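Cómo unir los módulos de un panel de botones e interruptores
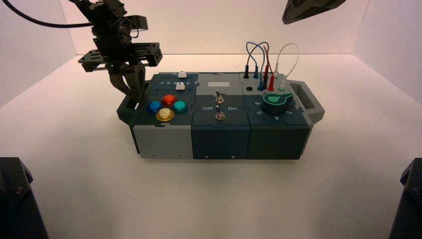 Antes de encajar nada, decide el orden de los módulos y déjalos boca arriba sobre una superficie lisa. Las juntas son de tipo puzle: presenta una pieza junto a la otra y baja la segunda en vertical, sin forzar. En nuestro panel, los cuatro botones redondos van en el módulo izquierdo, delante de los deslizadores, y los interruptores de palanca, en el central. Las asas se ponen al final — una en cada extremo.

Aprieta las tuercas a mano y luego 45 grados más con la llave.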